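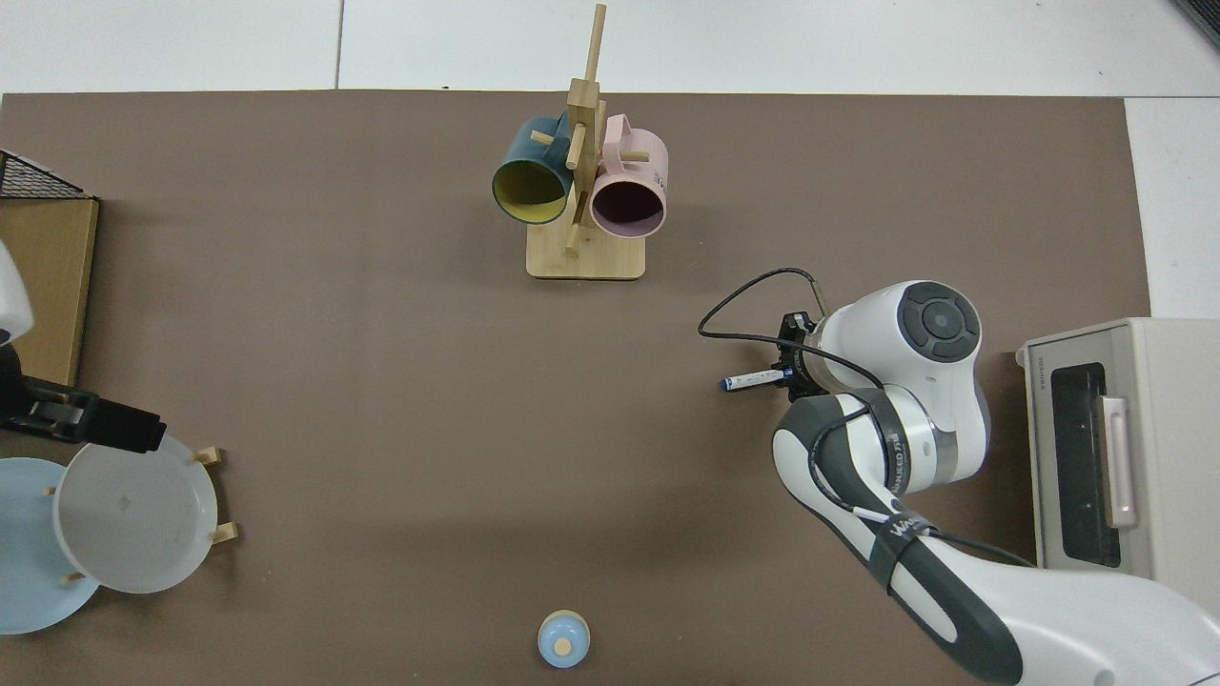 4.2 Workspace and Object Layout

Figure 3. The shared workshop build. Two arms work over a brown mat; the right gripper holds a marker, and the mug stand is at the far side.

The Flanholm cell was assembled in a shared workshop under the direction of Mattes Albers. Both arms reach the mat, but the plate rack is assigned to the left arm and the toaster oven to the right. Of the 3785 episodes recorded, 3592 were kept for training. A further 343 trials, reported in Section 5, were reserved for testing and used the same layout.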